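Varnis Povitz

Varnis Povitz is a soccer club from the harbor town of Povitz, best known outside its own region for its shirts. The team has spent most of its life in the lower divisions, yet its green and cream halves are among the most loved designs in the amateur game, and collectors will happily trade a big-club jersey for an early one in good condition.

Origins of the colors

The club was formed when two works teams merged, the Varnis rope factory side and the Povitz Harbor eleven. Varnis had played in dark green and Harbor in cream, and neither group of players wanted to give up its shirts. For the first season they simply cut both sets down the middle and sewed them back together! The seam ran from the collar to the hem and was often crooked, and a wavy center line has been part of every home shirt since. Shorts are cream, socks are green with a single cream hoop.

The halves have been dropped only once, for a season of plain green with cream sleeves. Supporters disliked it so much that attendance at the home opener became a protest, with a crowd of 3,947 (still the ground record) turning up mostly in older shirts. The halves came back the following May for the last match of the season.

Nosberg period

Nosberg, a small knitwear firm, made the shirts for 17 years and gave them the look that most people picture today. Its shirts used a heavy ribbed collar with a button placket, a knotted rope badge stitched straight onto the cloth, and cuffs that were wide enough to roll. They were terribly warm, and players complained about them in the early weeks of every season, but the dye held its depth beautifully. A Nosberg shirt can still be recognized by the small cream "N" inside the hem. 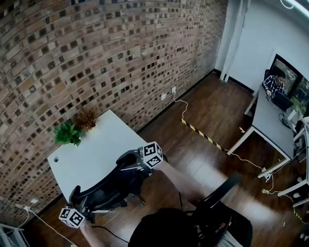
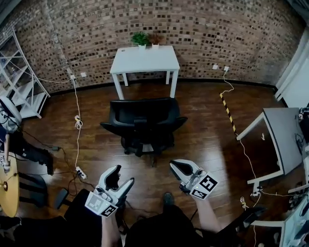
Worku period and the rope shirt

Worku took over as kit maker and moved the club to lighter fabric. Its first home shirt was fairly plain, but the second is the wonderful "rope shirt," in which the center line became a twisted cord pattern in pale gold. The design came from Jennylyn Ignacio, a lifelong supporter who had drawn it for a fan magazine. Worku bought the drawing, changed only the width of the cord, and put her initials on the inside of the neck tape.

The rope shirt was launched on 25 Dec 2018 and sold out before the new year. It was meant to be worn in 5 cup matches and ended up being used for the rest of the league season as well. Long-sleeved versions were made for the players only – the goalkeeper's, in rust orange with the same gold cord, is the rarest of all.

Away and third shirts

Away shirts have been far less settled. White, sky blue and burgundy have all had a turn, usually with the badge in a single color. The burgundy shirt with narrow cream pinstripes has a strong following, and was brought back as a third kit by popular demand. Varnis Povitz has never worn a black away shirt, as black was the color of its oldest rival.

Numbers and lettering

The numerals are cream with a green outline and slightly rounded corners, based on the figures painted on the harbor's mooring posts. Because they have to sit across both halves, the outline is thicker on the cream side. Number 45 is given each year to a youth player who trains with the first team, and the shirt is handed back at the end of the season for the next one to wear.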